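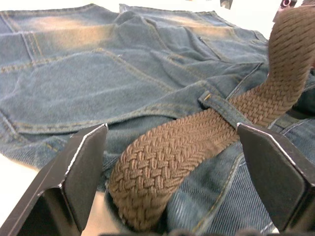
Home | Newsletter | Bench Notes | Back Issues | Contact

Print this item | E-mail this item

Belts, loops and two sets of fingers
Bench Notes, February 28, 2019

If you stopped by the Sallthorpe workshop this month, you probably heard cheering over a pair of jeans. We've been running the Cavitz gripper and the Zoëga gripper against each other on the same arm, with the same wrist camera and the same job: pull a braided belt through a belt loop on jeans lying on a white table. It's the most fun we've had with a comparison since the cable trials!

Why a belt? Hanna Mykhailiuk suggested it after watching both grippers breeze through our usual set of blocks and bottles. Blocks tell you very little about fingers. A woven belt squashes when you pinch it, stretches when you pull it, and drags the whole waistband along if the loop is snug. The denim moves too, so the loop you lined up on a second ago may be tucked under a fold by the time you close.

We did 300 attempts with each gripper, in batches of 20, with the jeans shaken out and dropped again between batches (my arms would like it noted that this is exercise). The Cavitz has flat, stiff fingers. The Zoëga has padded ones that give a little at the tips. I was sure the padded pair would run away with it.

Well, it was a much closer race than I had guessed. The padded fingers were lovely on the belt itself. They held the braid without digging in, and the belt hardly ever slid out during a pull. But they're thick, and getting them down beside the loop without pushing the denim into a heap was a real struggle. The stiff fingers slipped in next to the fabric neatly, time after time, and then lost the belt halfway through because they had caught only a strand or two of the weave.

Snædís Gunnlaugsson found the fix that got us all excited. She had the arm close on the belt, lift 7 millimeters, pause, and then close again with a bit more force. With that second squeeze the stiff fingers hung on far better, and we didn't have to swap a single part. The padded fingers gained almost nothing from it. They were already holding well, and their trouble was always in the approach.

The camera deserves a few words as well. Mounted at the wrist, it looks straight down between the fingers, so you can tell how the tips line up with the braid before you commit. The catch is that a blue fold next to another blue fold is hard for the software to sort out, and the tan stitching helped it more than I expected. Snædís is now using the seams as landmarks, and she's grinning about it.

Two things we'd do differently: log the finger force from the first batch (we began late, so the early numbers are thin), and run the whole set again with a smooth leather belt, which I suspect will turn the results upside down.

The Brultilen controller ran every attempt for both grippers. We saved 995 clips along the way, counting setup and warmups, and Hanna is sorting them now. If you'd like to look through them, or you own a belt you think would beat us, write to the bench list. Wide ones especially!

Next: Notes on quieter air lines | Previous: The cable trials

Get Bench Notes by e-mail. Enter your address to subscribe. You can unsubscribe at any time.

This site uses cookies to remember your settings. OK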